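Call for participants: evening memory and sleep study at Farkero

Posted 10 Nov 2021

We are looking for people who work evening or night shifts and would like to take part in a study on sleep and everyday memory. By everyday memory we mean simple things: where you put your keys, what your sister asked you to buy, if you have already taken your medicine. Many shift workers tell us that these small things become difficult after a week of nights. We would like to understand this better, and for that we need your help.

The study is done by the Khurana group at Farkero. It is led by Hajar Abdel Hamid, and the person who will answer your messages is Umesh Pathak.

Who can take part

You are 18 or older.
You have worked evening or night shifts for at least eight months, in any kind of job. Bakers, nurses, drivers, cleaners and guards are all welcome.
You can read and write simple English. It does not have to be perfect – ours is also not perfect.
You do not take sleeping pills at the moment.

Students who only sometimes work at night can unfortunately not join this time. We plan a second round in July and you may ask to be put on the list.

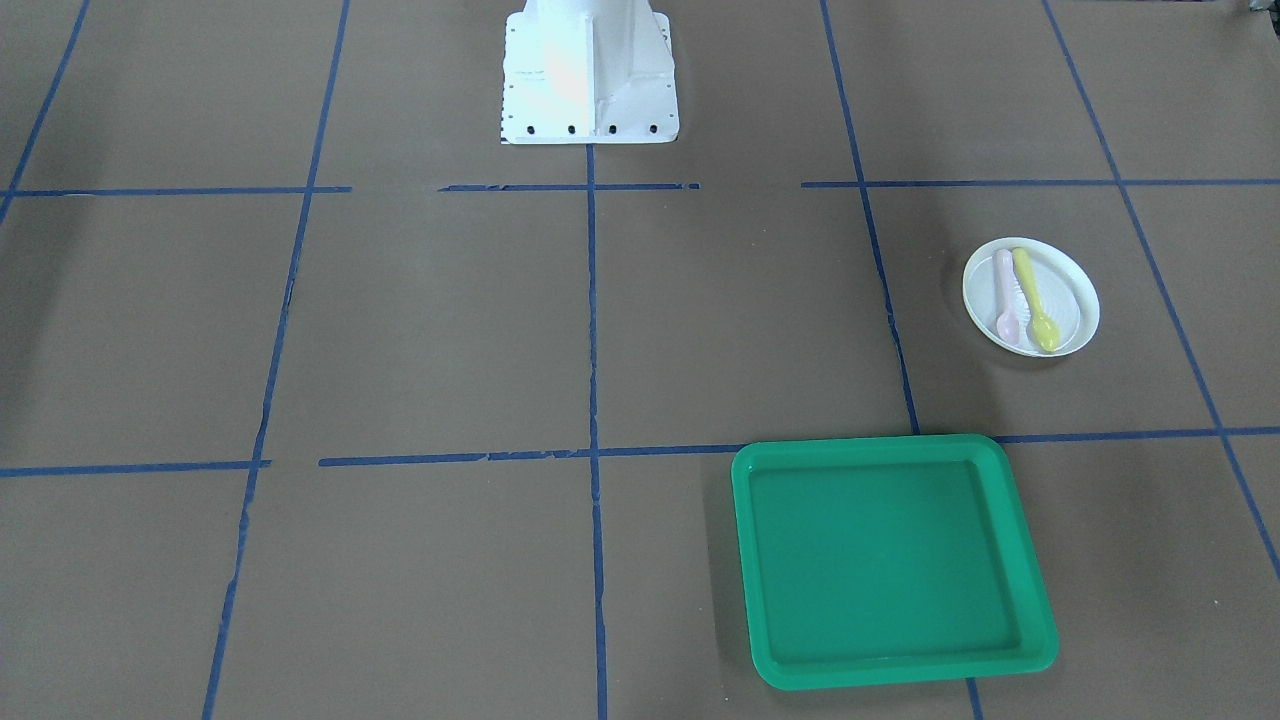
What you will do

First you come to us for one visit of two hours. We talk about your working times, you fill in two forms, and you do a memory task with word cards. If you wear glasses for reading, please bring them. After this visit you keep a sleep diary at home for four weeks. You write down when you went to bed, when you got up, and one or two things you forgot that day. It is normal to have days with nothing to write. Please leave those lines empty and do not invent something to make us happy.

In the third week we will call you on two days, at a time which you choose yourself. Each call takes ten minutes. At the end you come back for a second visit, which is like the first one but shorter.

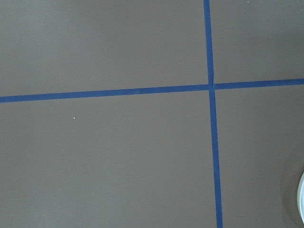
What you receive

You get 75 dollars after the first visit and the same amount after the second visit. Bus and train tickets are paid back if you keep the receipt. We can also send you a short letter with your own results, but this takes some time and it is not a medical opinion.

We have 48 places. When they are full we close the list, also if the notice is still hanging somewhere in town.

Where it is

Visits are in the Drikton building, second floor, on the side of Prorkberg Street. The entrance from the parking lot is closed in the evening, so please use the street door and ring the bell marked Khurana. Visits are possible in the morning after your shift or in the late afternoon before it.
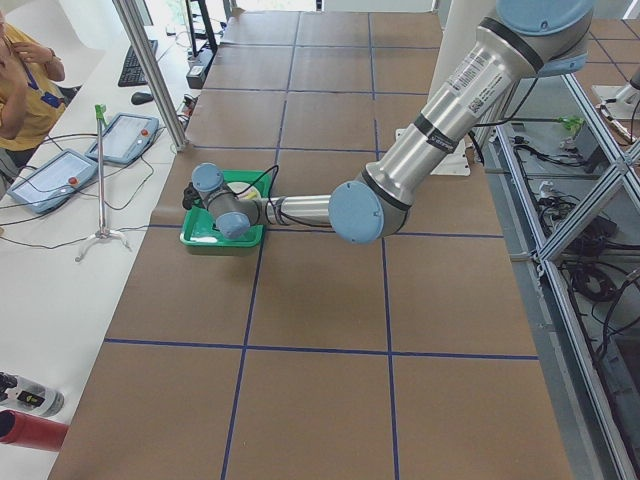 Robot arm over a long worktable covered in brown paper, Drikton building.

Your information

Your name is kept apart from your diary and your answers. Your employer will not hear from us, also not if you found this call at your workplace. You can stop at any moment without telling the reason, and you keep the money for the visit you have already done.

How to sign up

Write to Umesh Pathak, or leave a note with your phone number at the desk on the ground floor. Please tell us your usual shift times and when we may call without waking you up.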